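Small rooms, loud bands
Speaker notes, 13 March 2021
Nélida Pereyra

Start with the Gestside show. The room holds 425 and it was full before the opener went on. Say who opened (Druston, playing as a duo that night) and play the first 30 seconds of the clip. Don't talk over it.

Main point: an opener sets the volume for the whole night. Druston played quiet for two songs, and the crowd shut up and listened. When Julián Campos came out with the full band, the first drum hit landed twice as hard.

Next slide. Pause for water. 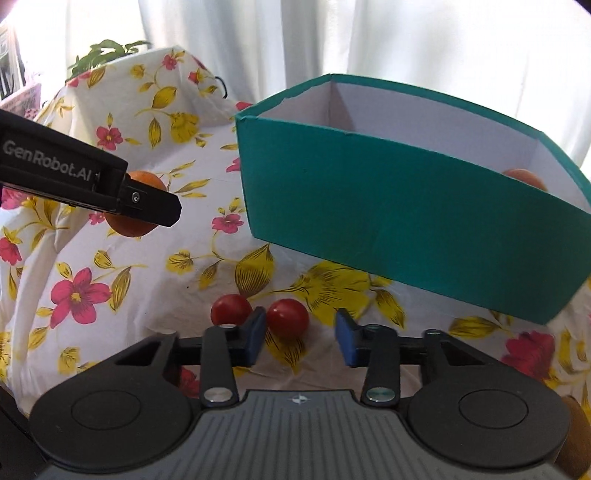

Cherry tomatoes on the floral tablecloth.

Compare with Turkstead. Capacity 1000, same set list, same tour. The sound was cleaner and the show was worse. Marcelino Collado mixed both nights and blames the gap between the stage and the barrier – 3 meters of empty floor. Read his quote from the handout.

Skip the Benítez section if we are running late.

Questions that usually come up: ticket prices, earplugs, whether bands make money in a room this size. On money, hand over to Kenna, who booked the tour and has the numbers with her.

Close with the second clip. Lights down first. Leave the contact slide up while people go out.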